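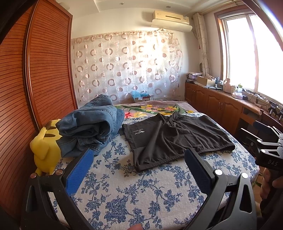

Bedroom, clothes on the flowered sheet, curtain in full sun.

May, evening

Read the new version of the Bredia handling rules with breakfast. It has grown from 2 pages to 11. Most of it is the old text with headings put in, but the part on cloth is new and I had to go through it twice. Garments get their own start condition now. Before, we could drop a thing on the bed any way we liked and begin. Now the item has to be lying on the bed with at least one edge showing and nothing on top of it, and anything waiting its turn goes to the side where the hands don't need to cross it.

That last part I agree with. Last week I kept the pile on the right and reached over it every time, and my right sleeve caught on something in nearly every run. Put the jeans on the left today. Much better.

The rule about pads I don't like as much. Pads are to be checked for lint before each batch, and wiped with a dry cloth only. Fine. But the sheet they want filled in has a line for each pad on each gripper and a line for the pivots, and by the time I had written all that down I could have done two shirts. I filled it in. I also noticed the dust on the left arm, which the sheet doesn't ask about at all. Wrote it in the margin. I'd like the rule to say arms and pads or else say why only pads.

Started with the dark one with the little white logo. Heavy hem, easy to get hold of. The rule for hems is that you close on the edge from outside, with one pad under and one over, and you don't pinch down from the top. I have been pinching from the top for weeks. It works, but it makes a small tent in the cloth before it lifts, and I suppose that is what they want to be rid of. I did ten the new way. The first few felt slow and clumsy and I kept pushing the edge away from me. By the end I was used to it.

Speed is the other thing. The old text said "natural pace." The new one says to move as you would if somebody else had to follow your hands and do the same. I understand it better than natural pace, which for me is too fast. It also says to stop with the pads open and clear of the cloth before ending a run, and to hold still there. I forgot the hold twice and marked both runs as bad. You are allowed to mark your own runs bad without giving a long explanation now, just a code. That is the best change in the whole thing. Under the old form I think people kept poor ones to save writing the paragraph.

The plush toy is a question. Section on surroundings says the room should be left as it is lived in, and that we should not clear things away to make it look neat. Then two paragraphs later it says no loose object within reach of the work. The yellow one was squeezed in between the jeans and the wardrobe. Is that loose? Is that within reach? I could reach it if I wanted to. I left it there and wrote to Onetti to ask. They answered in the afternoon that an object counts as loose if it can get carried along with the cloth. By that reading it is loose next to denim and not loose next to a T-shirt. I moved it for the jeans runs. I would rather have one answer for a whole session, and I told them so.

Light: the curtain. Koutsoukos wants curtains left in one position for the whole of a batch, open or shut, and written down. The sun was so strong on the upper part this morning that I wanted to pull it across halfway through. Didn't. Noted "sheer, closed, direct sun" and carried on. By late morning it had moved off by itself.

Jeans took the rest of the time. They roll up on themselves and there is no clean edge to start from, so by the letter of the new rule I can't begin until I have pulled one out by hand. I did that, put the grippers back in place, and began from there. The text doesn't say if the pulling out should be recorded. It should, I think. It is the hard part of the job and the part a machine would have to do. If we always hand it a garment with a nice edge showing, it will only ever be good at garments with a nice edge showing. I wrote that in the comments box, a bit more politely.

Total for my account is 242 good runs now. I was hoping to be past that, but with the two bad ones and the time spent on the form it came out slower than I planned.

To do tomorrow: ask Grester if the spare pads have come. Print the page on start conditions and tape it inside the wardrobe door, I'm tired of scrolling with a gripper in one hand. Find out if the blanket has to come off the far end of the bed or may stay. Nothing in the 11 pages covers blankets.

Wrists a little sore, the left more than the right. The rules say a break after ten runs and I took it the first time and skipped it after that. Put the jeans away, washed up, bed made by nine.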